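カテゴリ:サポート > 収納・壁面金具 > お問い合わせ対応記録

件名:壁面フックレールの傾き、および布類収納時のかごの寸法に関するお問い合わせ
受付番号:2,664
対象製品:Nidine 壁面収納シリーズ(フックレール、ワイヤーかご仕切り付き、樹脂かご)
状態:対応完了
担当部署:Skorkent 住まい用品サポート窓口

■ お問い合わせ内容(受付時)

作業スペースの壁面に当該シリーズのフックレールを取り付けて使用しているが、布類を掛けるとレールの右側がわずかに下がる。また、たたんだ布を樹脂かごに収めようとすると縁に引っ掛かり、きれいに入らない。金具の不良か、使い方の問題かを確認したい、とのご申告をいただきました。

お客様の使用環境は以下のとおりです。

・壁面:穴あきパネル(格子柄の化粧面)
・支持材:アルミフレーム
・収納対象:布類(大判のものと小判のもの)
・使用開始:4月
・同時に設置した製品:Bíró 製アルミフレーム用取付金具

■ 一次回答(受付当日 午前)

当窓口より、次の点についてご確認をお願いいたしました。

1. フックレールを固定しているねじの本数および締め付けの状態
2. レールに掛けている布類の合計重量
3. 穴あきパネルとレールの間における隙間の有無
4. たたんだ布の縦・横・厚みの実寸

フックレールの耐荷重は、フック1本につき500グラムです。湿った布は乾いた状態に比べて重くなるため、洗濯後の布を掛ける場合は、十分に脱水したうえで重量をお測りくださいますようお願い申し上げました。

■ お客様からのご返信(同日 午後)

ねじは両端の2本のみで固定しており、中央の取付穴は使用していない。重量は未計測であるが、大判の布を右寄りのフックに重ねて掛けることが多かった。隙間については、右端に紙1枚が入る程度のものを確認した。布の寸法は、大判のものをたたんだ状態で、長辺が樹脂かごの内寸を上回っていた、とのご回答をいただきました。

■ 所見

傾きにつきましては、中央の取付穴が未使用であること、および荷重が右側に偏っていたことが主な要因と判断いたしました。金具本体の不良を示す所見は、いただいた情報の範囲では認められません。

収納時の引っ掛かりにつきましては、布のたたみ寸法がかごの内寸を超えていたことによるものです。樹脂かごは縁が外側へ開いた形状のため、上部の開口に合わせてたたむと、内部では寸法が余ります。寸法は必ず内側の底面でお測りください。

■ 対応手順のご案内

手順1 掛けているものをすべて外す

フックレールおよびワイヤーかごの中身を一度すべて取り出してください。荷重がかかったままねじを緩めますと、パネルの穴を傷めるおそれがあります。取り外した布類は、平らな場所に仮置きしてください。

手順2 レールを固定し直す

両端のねじを半回転ほど緩め、レールの上辺をアルミフレームの下辺と平行に合わせます。そのうえで中央の取付穴に付属のねじを追加し、中央、左端、右端の順に締め付けてください。電動工具は使用せず、手回しのドライバーで締め付けてください。締め付け後、右端の隙間が解消しているかを確認します。隙間が残る場合は、付属の樹脂座金を1枚挟んでください。

手順3 布をたたみ直す

布は大判と小判に分けます。大判の布は平らな面に広げ、両端を持って長辺を半分に折り、さらに幅を整えながら重ねます。折り山が手前で巻いた状態になると厚みが不均一になりますので、折り山を手のひらで軽く押さえ、空気を抜いてください。小判の布は四角くたたみ、大判の布とは重ねずに隣へ置きます。

フックを空にし、青い布と緑の布を床面に置いて、緑の布の両端を押さえている状態を次に示します。

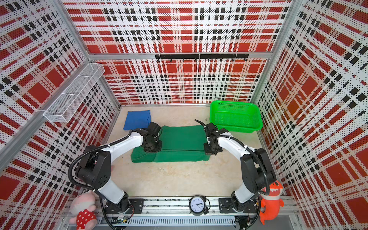

手順4 樹脂かごへ収める

たたんだ大判の布をかごの底面に当て、長辺が内寸に収まることを確認してから入れてください。収まらない場合は、長辺をもう一度折ります。押し込んで入れますと、側面の格子部分に繊維が掛かり、取り出す際に布を傷めることがあります。

小判の布は大判の布の上に置きます。かごの高さの80パーセントを上限とし、縁より上に布が出ないようにしてください。

手順5 ワイヤーかごを使用する

仕切り付きのワイヤーかごは、小物の収納を想定した製品です。厚みのある布を仕切りをまたいで入れますと、仕切りが変形する原因となります。軽量のふきん等を入れる場合は、左右の区画に分けてお入れください。取付部がアルミ材に確実に掛かっていることも、あわせてご確認ください。

手順6 フックレールに荷重を戻す

固定後は、中央のフックから順に軽いものを掛け、傾きが生じないことを確認しながら左右へ振り分けてください。大判の布は今後、原則として樹脂かごに収め、フックには小判の布のみを掛けることを推奨いたします。

■ 経過

お客様にて手順1から手順6までを実施いただき、レールの傾きは解消したとのご連絡を受けました。右端の隙間については、座金を1枚使用されたとのことです。樹脂かごへの収納につきましても、大判の布をもう一度折ることで、縁に掛かることなく収まったとのご報告をいただいております。

なお、追加のご質問として、樹脂かごをフックレールに吊り下げて使用できるかとのお尋ねがございました。樹脂かごは床面または棚板に置いて使用する製品であり、吊り下げでの使用はお控えいただくようご案内いたしました。吊り下げ用のかごをご希望の場合は、Narkevance の軽量かごが同じ取付金具に対応しております。耐荷重は製品ごとに異なりますので、ご購入前に取扱説明書をご確認ください。

■ 再発防止のためのご確認事項

・ねじの緩みは月に一度を目安にご点検ください。
・化粧面のあるパネルを清掃する際は、乾いた柔らかい布をご使用ください。研磨剤入りの洗剤は印刷面を傷めるおそれがあります。
・レールの位置を変更する場合は、荷重を外してから作業を行ってください。

本件は、お客様のご了承をいただき、対応完了といたします。同様の症状が再発した場合は、上記の受付番号を添えてお問い合わせください。

この記事は役に立ちましたか 共有 4 コメント 0
お問い合わせ:Skorkent 住まい用品サポート窓口 | © Skorkent | ページの先頭へ戻る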